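Lévesque Table & Pantry
Home > Table > Sets > Clotel Table-in-a-Bin Set

Clotel Table-in-a-Bin Set
Item 606
In stock at the shop and online

Scalloped red cloth, wooden plate, wooden spoon, metal cup and table knife, with a cream carry bin to keep the lot in.

We've wanted to put a set like this together for ages. Half the people who come in for a tablecloth are also after something to eat off on the balcony or at the cottage, and they end up walking around the shop with their arms full. So we picked the pieces we reach for ourselves, found a bin they all fit in, and made it one item. The name is a bit silly but it stuck.

The cloth

Start with the cloth, because it's the piece everyone picks up first. It's a strong, cheerful red that goes softer and pinker in bright light, and it has a scalloped border that makes a plain table look as if somebody went to some trouble. If you look closely, each scallop is finished with a tiny zigzag cut. I didn't notice it myself until the second time I unfolded one, and now it's my favourite thing about it!

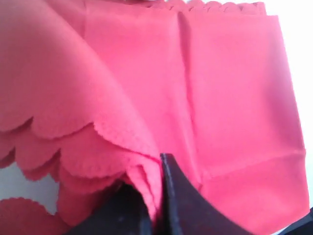 The sides are cut straight, so you can push one up against a wall or line it up with the edge of a counter and let the scallops do their work where people will see them. It suits a small table best. On a big dining table, lay it across the middle and leave the ends bare, or put two side by side with the straight edges meeting.

It does crease if you stuff it away in a hurry. A quick go with a cool iron on the back sorts that out, or you can do what I do and leave it spread out overnight. Fold it in thirds along the straight sides first and the scallops stay flat. Please wash it by itself the first couple of times. It's a proper red and I wouldn't trust it with your white tea towels.

The wooden pieces

The plate and spoon both come from Drondar, a small workshop we've been buying from since we opened. The plate is shallow with a raised rim, light brown, a bit darker toward the edge. Bread and cheese look wonderful on it. So do cut peaches, or toast, or a sandwich you bought at the gas station and would like to feel better about.

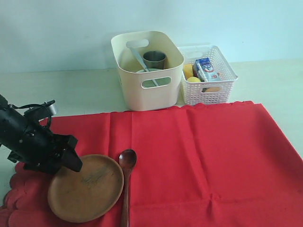

2 min read

The spoon is a deeper reddish brown than the plate, and we like the two together for exactly that reason. Matching wooden sets can look a little stiff. Drondar finishes the bowl of the spoon to a lovely gloss and leaves the grain to show through, with darker streaks here and lighter patches there. No two are quite alike, so yours will have its own markings. If you come by the shop you're welcome to go through the box and choose.

It's an oval bowl on a long, slim handle, comfortable for soup and porridge and very good for serving potato salad. I've also stirred a lot of jam with mine.

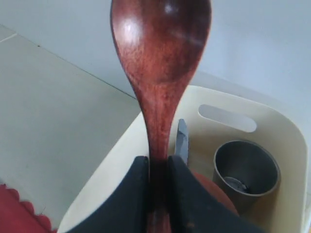 The Drondar spoon, with the knife and metal cup in the bin behind.

Looking after the wood is easy. Wash by hand in warm water, dry with a towel, stand it up to air. Keep it out of the dishwasher and don't leave it soaking. When the surface starts to look dull, rub in a little food-safe oil with a soft cloth, leave it for the evening and wipe off whatever hasn't gone in. The plate is for serving and eating, so no microwave and no oven.

The cup and the knife

The cup is a simple metal tumbler with a grey, matte look inside. It's a good size for juice, or for water at the bedside, and it doesn't mind being knocked off a picnic bench. It isn't insulated, so hot drinks will make the outside hot too. The knife is an ordinary metal table knife for butter and soft things. Both can be washed with the rest of your dishes.

The bin

Honex makes the bin, and it would be worth having even if it came empty. Cream-coloured plastic, solid walls, nicely rounded corners and a smooth rim, with an oblong handle opening in the front and back walls so you can carry it with both hands. It's deep enough that the plate can lean in at an angle with the spoon and cup tucked in around it. Wipe it out with a damp cloth and it's ready to go again.

Because the walls are solid, crumbs stay in the bin instead of ending up on the car seat. The cloth can be folded on top of everything, or kept out on the table ready for the next meal, as you prefer.

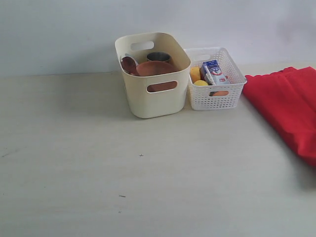 Set pieces in the Honex bin, at left, and the red cloth. Second container not included.

What's in the set

1 scalloped cloth, red (Clotel)
1 wooden plate (Drondar)
1 wooden spoon (Drondar)
1 metal cup
1 table knife
1 cream carry bin with handle openings (Honex)

Setting for more than one? The plate, spoon, cup and knife can all be added singly, and a second place setting fits in the same bin if you pack the plates together. Ask us about extra cloths before you order, as the colour can shift a little from one batch to the next and we'd like to send you a pair that match.

From a customer

"I bought this for my daughter's first apartment and then went back for one of my own. We have supper off it on the porch. The spoon is the nicest thing in my kitchen and the bin lives by the back door." Saturnino Pacheco

Shipping and returns

Everything goes out wrapped in paper inside its own bin, with a cardboard sleeve around the outside. Unused sets can come back for an exchange or refund. If a wooden piece arrives with a crack, send us a photo and we'll mail you another, and please keep the first one for the bird feeder or whatever you like.

Goes well with: Clotel scalloped napkins, Drondar bread board, Honex bin lid in cream

Page updated 2 February 2019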